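Subject: Re: [nernemel-neighbors] Chicken permits, what changed?

Chaltu Nigatu wrote:
> Hi all, I heard at the feed store that the town is changing the rules
> on backyard hens again. We have five and I'm not keen on getting rid
> of any. Does anyone know if the coop setback is going up? And do
> people who already have a permit need to do anything?
> Chaltu

Hi Chaltu (and everyone else with a coop),

I went to the town meeting, so I can fill in some of this! Your five are fine. The limit without a special permit is going up to seven, which I was really happy to hear, as I've been pretending to my husband that I don't want two more. Roosters are still out, sorry to the folks over on Adugna Road who wrote in asking.

The setback is the part people argued over. The first draft would have put it so far from the lot line that half of us on the Nima Street side couldn't have a coop anywhere except the kitchen. They dropped that and kept the old distance, but now it's measured from the run as well as from the coop — so if your run goes right up to the fence, get a tape measure out before June.

If you have a permit already, it carries over. You'll get a letter with a short form to sign and send back, no fee. New permits go through the town clerk as before, and the lady at the counter was very patient with all my questions.

The fine for ignoring a notice is $325, and that got some gasps. You get a written warning first, though, and around 2 weeks to sort things out. 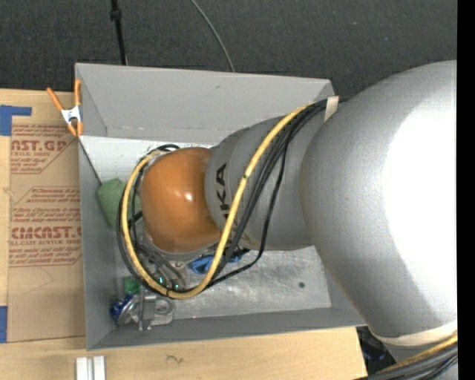
A few other things while I'm typing:

1. Feed has to be kept in a closed metal container at night. This one is about rats, and after last fall I'm all for it.

2. Noise complaints will go to animal control now and not to the police line.

3. Ducks count as hens. Don't ask me, I only wrote it down.

If anybody wants to go through the form together, I'm home most mornings and there's coffee. Chaltu, do you still have that extra waterer? Mine has a crack down the side and I'd gladly swap you for eggs (though I suppose you have plenty) or a jar of plum jam.

Marcy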